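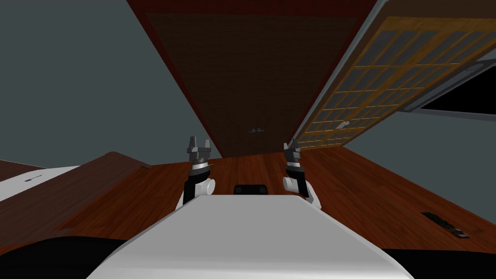 A two-armed robot facing cabinets in simulation, both grippers empty.

Say what was simulated
by Beatriz Leitão

In January I was asked to read 14 reports from companies that want to sell home robots to care residences. In 8 of them, the success rate came only from simulation. In 2 of those, I found this fact in a footnote, and the other six put it in an appendix.

I have nothing against simulation. A cabinet door in software can be opened 1,000 times in one night and no hinge gets tired. My colleague Liviu Chiriac, who tests arms at Zudmont, uses it every day and I trust his numbers, for the reason that he writes beside each one where it was made. My complaint is with the reports that do not.

A residence manager who reads "opens doors in the kitchen" thinks of her own kitchen. She thinks of the drawer that sticks and the handle somebody changed for a cheaper one. She should learn on the first page that the kitchen in the test was drawn by a computer.

The rule I propose is small. Every result gets one word next to it, "simulated" or "physical". A table that mixes both must be split. If the room was changed between trials, the report says how, and the failed trials are kept in the count. The draft guide from Amaral already asks for part of this, but it says "where practical", and I would remove these two words.

Some engineers answered me that buyers will be afraid of the word "simulated". Maybe in the beginning, yes. A buyer who discovers it after signing will be much more afraid, and the next company at her door will pay for it.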